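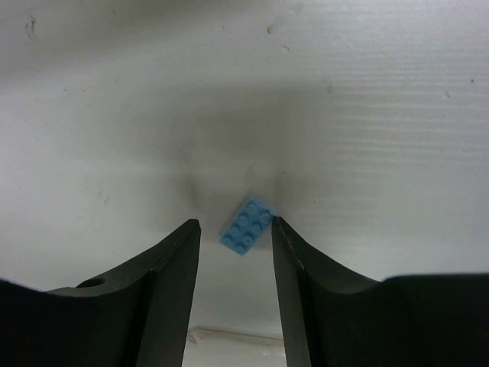 Yara Dabbas put the usual objection in one sentence: a gripper that holds small parts well will drop the big ones, so why test both on the same fingers? Most buyers have one arm and a mixed bin of parts, and we test for them.

About Amberg Gripper Testing

Category: Company / Who We Are
Posted in March by the Amberg bench team

Amberg compares grippers, wrist cameras and arm controllers for small shops and teaching labs. We do not build or resell hardware. A client sends a gripper, we mount it, run the standard set and return the numbers with the raw video.

The standard set has 11 parts and 200 grasps per finger design. Studded plastic bricks are in the set - they are cheap, the sizes are consistent, and a bad grip angle shows up quickly on camera. Parts are presented flat, on edge and at a diagonal to the fingers. Grip force and closing speed are fixed before the run and are not tuned between parts.
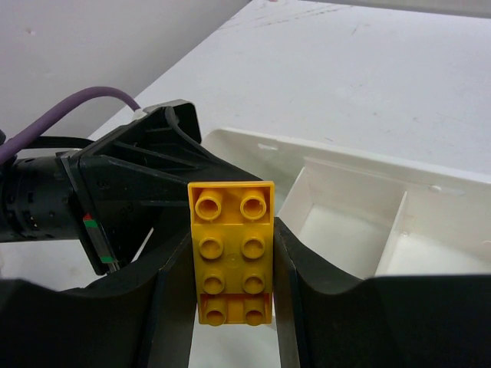
Large yellow brick held upright between the fingers, divided tray at right.

Each run is logged at the controller and at the wrist camera. Our log format, Clukivura, keeps both on one clock. Camera placement is scored separately, including how much of the part the fingers hide at closing.

To date we have issued 146 reports. The bench is in Pretusdale, on the second floor of the Rawashdeh building. Visits are by appointment, mornings only.

Comments (3)

tmk_cell4: Do you publish finger wear, or only grasp results?

Amberg bench: Wear is in the appendix, measured at the tip before and after the run.

p.orrin: Would like to see a soft-pad finger on the same set.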